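El brazo que promete fregar por nosotros

En Usavville llevan meses hablando de Sastska, el servicio que alquila un brazo robótico para la cocina y jura que en una tarde queda instalado. El folleto se lee en dos minutos y deja la impresión de que el fregadero es un problema resuelto. Yo lo he leído varias veces, he pasado con el aparato buena parte de mayo y sigo sin estar convencido de que haya resuelto gran cosa.

La oferta es la siguiente. Por 297 euros al mes, la empresa coloca un brazo sobre la encimera, lo conecta a un programa llamado Ye y se compromete a que la vajilla pase del escurridor al armario sin intervención humana. Lavar, no lava. Ese detalle figura en la segunda página del contrato, en un cuerpo de letra bastante más modesto que el de la portada, y conviene leerlo antes de firmar. Lo que se alquila es un guardador de platos, con alguna promesa de que más adelante sabrá hacer otras cosas.

El plazo mínimo es de 23 meses, una cifra rara que nadie de la empresa supo explicarme. Si uno se cansa antes, paga la mitad de lo que falte. También corre por cuenta del cliente cualquier plato roto durante el primer mes, que la casa denomina «periodo de adaptación mutua». La expresión me parece generosa: quien se adapta es el plato.

La instalación fue limpia, eso hay que reconocerlo. Una persona montó el soporte, comprobó las distancias y dejó el sistema aprendiendo la disposición de la cocina. Aprender, en este caso, significa que el brazo se acerca despacio a cada objeto, lo mira con la cámara que lleva en la muñeca, se retira y vuelve a acercarse desde otro ángulo. La primera mañana me pareció fascinante. La tercera puse la radio.

El manual pide que los platos queden «razonablemente separados» en el escurridor. No define qué es razonable. En mi experiencia, quien friega después de cenar mete los platos donde caben, los grandes junto a los pequeños y los claros delante de los oscuros, y se va a dormir. Un escurridor doméstico es un sitio apretado, con alambres finos y brillantes, cestas de malla a un lado y vajilla que casi nunca pertenece al mismo juego.

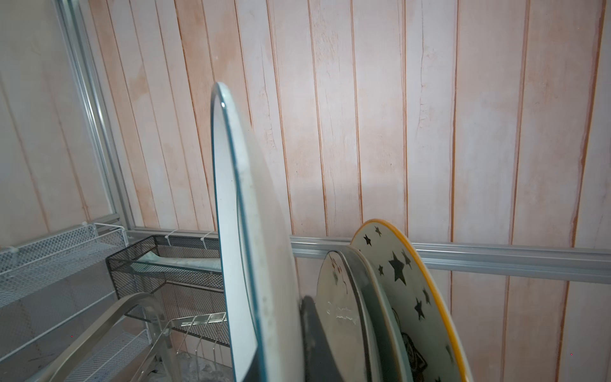 Haiyan Xie opina que el problema está mal planteado desde el principio, que un plato de canto ofrece muy poco a lo que agarrarse y que, si además tiene otro pegado detrás, la máquina debe decidir dónde termina uno y empieza el siguiente. Según Xie, las demostraciones comerciales se hacen con vajilla idéntica y huecos amplios, y trasladar esos resultados a una casa es hacerse trampas.

La empresa no lo niega del todo. En su documentación habla de un 93 por ciento de agarres correctos «en condiciones de uso habitual», y cuando pregunté cuáles eran esas condiciones me enviaron el mismo folleto que ya tenía. Un 93 por ciento suena muy bien en un examen. Aplicado a la vajilla de la abuela, suena a pegamento. Tampoco se aclara si un agarre correcto incluye llegar al armario o basta con levantar la pieza del escurridor, y entre una cosa y otra está casi todo el trabajo.

Con los platos llanos, bien separados, el brazo se defendió. Lento, pero se defendió. Se puso más quisquilloso con el vidrio transparente, que parece confundirlo, y con todo lo que estuviera demasiado cerca de un borde metálico. En esos casos se detenía, emitía un pitido y mandaba un aviso al teléfono para que alguien reordenara las piezas. Ese alguien era yo. Recolocar un plato para que un robot pueda recogerlo cuesta lo mismo que guardarlo, y un poco más de orgullo.

Irfan Qureshi, que responde por el servicio técnico, me pidió paciencia. Sostiene que Ye mejora con el uso y que las actualizaciones de otoño traerán «una comprensión más fina de los bordes». Puede ser. También me recomendó el escurridor ancho de la marca Hevdale, que se vende aparte y ocupa media encimera. En una cocina grande quizá no moleste. En la mía habría que elegir entre el escurridor y cortar verdura.

Hay hogares en los que la idea tiene sentido. Quien no puede levantar peso o pasa mal rato estirándose hacia un armario alto no va a comparar la velocidad del brazo con la de una persona sana con prisa, y haría mal el crítico que la comparase por él. Pero a ese público Sastska apenas se dirige. Su publicidad habla de recuperar las noches, y mis noches de mayo las pasé atendiendo pitidos.

Pregunté si existía una modalidad de prueba más corta, sin permanencia. Me dijeron que la estaban estudiando. Mientras la estudian, el contrato sigue siendo el mismo, el precio también, y los platos hay que seguir fregándolos a mano - con cuidado, además, de dejarlos bien separados.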